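Cosora Tabletop Blocks

Small colored blocks on a plain table, photographed from close up. This card covers what is in the set, how the table was kept, how the files are named, and what to watch for when you use them.

Maintainer: Leif Bech
Last edited: 2022-05-28
Status: complete, no further pictures planned

What is in the set

The set holds 3,066 pictures in 2 parts. The first part, called single, has one block on the table and makes up 1,235 of the pictures. The second part, called mixed, has several blocks, sometimes touching and sometimes spread out.

The blocks come from an ordinary children's building set. We kept only the cubes. Longer bricks, arches and cylinders were left in the box, and so were any cubes with printed letters or numbers. The colors are yellow, red, blue and green. There was an orange cube at the start, but it was too close to the red one under the evening lamp and we dropped it before the final sort.

The table

All pictures were taken on the same gray table in the Prultberg workroom. The table was picked for its plain top. It has no pattern, no wood grain and no painted lines, so the only strong color in the single pictures should be the block.

The table was wiped at the start of each session with a dry cloth. It was not wiped between pictures. Dust settles fast in that room, and the fine texture of the top holds on to it. Expect to find small pale specks in many of the pictures. They have not been retouched or labeled.

Light

There is no studio lighting in the set. Most sessions used the ceiling light, and some used a floor lamp as well. Shadows on the table are often wide and soft, with no clear edge, and they can cover a large part of the top. The shadow next to a block is usually small and darker than the rest.

The gray of the table changes with the light. It can go from almost silver to a darker gray within one picture, and in places it picks up a faint pink or mauve tint. We left the white balance alone. If you need an even background, correct it on your side and keep the originals.

A yellow cube from the single part, with the soft shading across the gray top and a few specks of dust, is a fair match for what you will find in that folder. 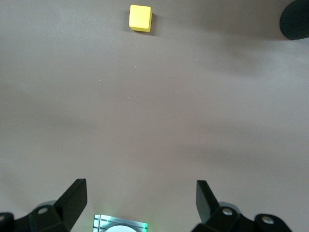
Folders and file names

The download unpacks to a folder called cosora, with the following inside:

single — one block per picture
mixed — two or more blocks per picture
notes — one text file per session
colors.csv — block color or colors for each picture

File names start with the part, then the session number, then the picture number. The session number matches the text file in notes. Nothing in the file name tells you the color, so use colors.csv for that.

Labels

Each picture has a color label. In the single part this is one word. In the mixed part it is a list in alphabetical order, with a color written twice if two blocks share it.

A smaller group of 661 pictures also has an outline drawn by hand around each block. The outline follows the block and leaves out its shadow. Where the block and its shadow meet on the dark side, the line is a judgment call, and two people will not always put it in the same place. Corners on these cubes are rounded, so please don't expect straight-cornered boxes.

Specks, shadows and anything that is not a block have no label at all.

Known problems

Blocks are not always centered. Some sit close to an edge of the picture, and a few in the mixed part are only partly in view.

The green cube has a chipped corner. It was used anyway — there was no spare.

Sessions run in November have a darker table overall. The notes for those sessions say which lamp was on.

Blue and green are easy to mix up in the darkest pictures. The labels were written down when the block was placed, so trust the label over the look of the picture.

Earlier versions

An early version went around under the name Horon. It had different file names and still included the orange cube. Please don't combine it with this one, as many of the pictures are the same.

The hand outlines were first drawn in the Nørgaard format and later converted. If you have the old outline files, replace them with the ones in this release.

Questions and fixes

Send wrong labels to Leif Bech with the full file name and the color you think is right. Fixes go into colors.csv, and the pictures themselves stay as they are.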